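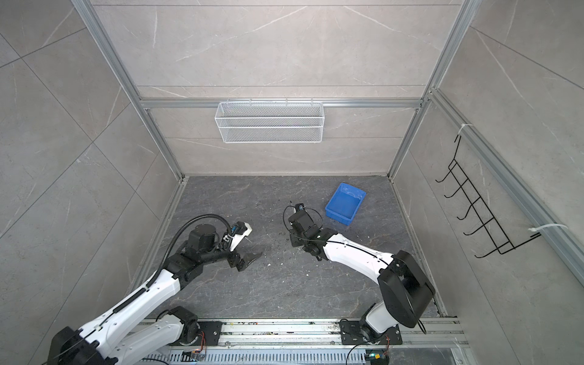
# Baert Brings the Stidudano Hanging Storage Range to Kustville in November

KUSTVILLE – Baert, the family-run home storage company, is bringing its Stidudano range to Kustville this November. The first 1000 starter sets will go on sale at the Trovmont home store on opening morning, and we can't wait to see where people hang them!

Stidudano is storage for small rooms: laundry corners, hall closets, the narrow bit of wall beside the back door. A starter set has three pieces. There is a white wire-mesh basket with small hooks that go over a rail, a black wire rack with six hooks that curve outward, and an open-topped blue plastic tray that can go on the floor or on a shelf. They are sold together or one at a time, and every piece can be moved later when the room changes.

The basket is the piece we have had the most mail about. It is long and rectangular, with a grid fine enough for clothespins, sponges and spare batteries, and it lifts off the rail in one go when you want to take the whole lot to the table and sort it.

"I started with one basket in my own laundry corner, and within a month the whole family was using it," said Sanne Goossens, product lead at Baert. "My son keeps his bike lights in there now. I gave up and got a second one for the pegs."

The black rack goes upright, and it will take a dustpan, a brush, dish towels, a dog leash or whatever else tends to end up on a chair. It can be screwed to a wall or strapped to a post with cable ties, a good choice for renters who would like to leave the walls alone. Ties come in the box in white – trim the ends if you like a neater look, or leave them long while you work out the right height.

Before settling on the final set, Baert sent sample pieces to 954 households and asked them to use everything however they pleased. The blue tray was nearly dropped from the range at that stage, and the households talked us out of it! People put muddy shoes in it, carried seedlings around in it, and slid it under the basket to catch small things on laundry day. It stays, and it stays blue.

For the Kustville launch, Baert is showing the pieces against light gray tile panels with faint white veining, over a dark gray marble-patterned floor. The pale wall and the dark floor suit all three colors very well, and the tile team at Trovmont will be glad to talk about similar finishes.

"We have a lot of customers in older apartments with one odd corner they have never been able to use," said Henk Hoekstra, store manager at Trovmont. "Bring a photo and the width of the wall. We'll get the pieces out and try a few layouts on the shop floor with you."

The store will run 19 short layout sessions during the launch month, each with room for 13 people. Sessions are free and start at 10 a.m. Places can be booked at the service desk, and children are welcome to come along.

**Availability**

Stidudano starter sets and single pieces will be sold at Trovmont in Kustville from November, while the first delivery lasts. A second delivery is planned for the new year.

**Press contact**

Sanne Goossens, Baert. Sample pieces are available on request for home and interiors writers.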